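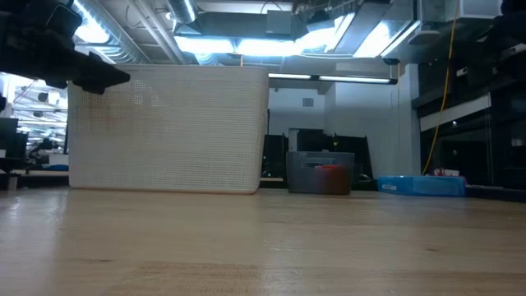
December, 6:40 a.m.

Started on the table again before breakfast. The plan from last night's notes was to stop buying containers and to make the ones I have do the work. Three kinds are in rotation now: the white perforated basket, the gray translucent bin, and the blue tray. Each has a different wall and a different failure.

The white basket is the largest and takes the most bulk per inch of table. The holes are small enough that a pen cap will not go through, but dust does, so whatever sits in it stays cleaner than in a solid box and the table underneath gets dirtier. Lifted it, wiped, put it back. The rounded corners cost some volume. A box of envelopes will not seat flat against the end wall and has to stand a little way in, leaving a gap that collects rubber bands. I have decided to let the gap be the place for rubber bands.

The gray bin tapers toward the base, as most of these do so they can nest in the store. For storage this is a nuisance. Anything rectangular touches at the bottom and leans at the top. It is good for things that have no shape of their own. The plastic passes enough light to show color but not enough to read a label, so the rule for this bin is one color of thing at a time, and red-orange has it at the moment. I can find it from the doorway without my glasses.

The blue tray is low and holds very little before it looks full. I count that in its favor. Deep containers hide old decisions. The red and white bits are in there for now and should be sorted by the end of the month. The label on the front is too small to be of use. I will replace it with one I can read standing up, black marker, capitals, same height as the ones on the pantry shelf.

Measured the shelf from Hullwood while the coffee was going. The usable depth is 383 mm, less than the catalog figure by the thickness of the back lip. The basket fits lengthwise only. Turned the other way it overhangs and the door catches on the rim. Wrote the number on masking tape and stuck it inside the door so I do not measure it a third time.

Shelf load is given as 20 kg, evenly spread. I doubt I will get near that with plastic and paper, but the jars are another matter and they will stay on the floor of the cupboard.

10:15 a.m.

Labels. The Tekley printer feeds crooked again. It starts straight and drifts to the left over the length of a long word, so MISCELLANEOUS comes out with the last letters clipped. Cleaned the roller with alcohol and a cotton swab, let it dry 20 minutes, printed again. Less drift, still present. Shorter words are the practical answer. CORDS, TAPE, MAIL and BULBS all print fine. I have abolished miscellaneous as a category, and the drawer that used to carry the name is now on the kitchen counter in a heap.

The heap took until noon. Most of it was paper: manuals for appliances that left the house years ago, the warranty card for the old Muñoz kettle, takeout menus. Kept the furnace manual and the paint chart for the hall. Recycled the rest. The bag weighed more than I expected, and I carried it out in two trips on account of the ice on the back step. Salted the step.

Afternoon

The table wants oil. The top has dulled along the front edge where my forearms go, and water no longer beads there. I have the half can of Gulureck left from the bench and think it will cover one coat. Sand first with 300 grit, with the grain, and keep light pressure over the knots, which are harder than the boards around them and will stand proud if I lean on the paper. Everything has to come off the table for a night. The containers can go on the shelf at that point, so the two jobs should be done on the same evening.

Glare is still a problem on the left side in the morning. Reading there is tiring. Oil may cut it a little. If not, the lamp end and the reading end can trade places.

Tomorrow: sandpaper, marker, a second rag. Check the can for skin before planning around it. Find out where the other swabs went.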